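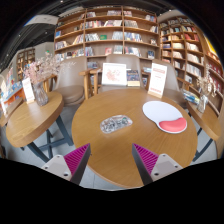
Can you use a clear mouse on a bare wooden table without a pad?
Depends on the mouse and the finish. Try it before you buy a pad, and if the pointer skips, buy the pad.

deskmoss wrote:
I read at the round tables in Bulositz, the bookshop, and I'm sold on the see-through mouse with the white pad and red wrist rest. Want the same at home. Anyone regret it?

plainoak wrote:
Regret what, looking at circuit parts all day? A clear shell shows every fingerprint. Mine was a Favorach and it looked grubby by April.

deskmoss wrote:
So wipe it. The wrist rest is what I care about.

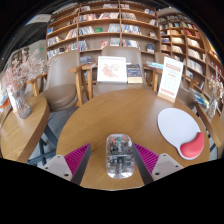

Berhe thinks wrist rests are mostly for show. You're supposed to move your whole arm, and a hard lump under the wrist gets in the way. I used one for 2 years and can't say it did a thing.

plainoak wrote:
Disagree, for once. A soft one is fine if you park your hand on it between clicks. What I don't buy is working from an armchair at a round table. Nice for a novel – lousy for a spreadsheet.

deskmoss wrote:
I've typed nearly 4,000 words in a sitting there. No complaints.

plainoak wrote:
Ask your back in 15 years.

If you still want the set, check these first:

1. Pad shape. A rounded pad with the rest built in has less room to move than you'd think.
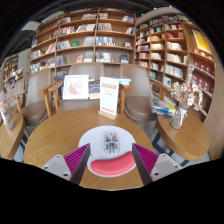

2. Rest cover. Dundadura swears theirs washes clean. I'd want to see that on a red one.

3. Returns. Read the small print on opened boxes.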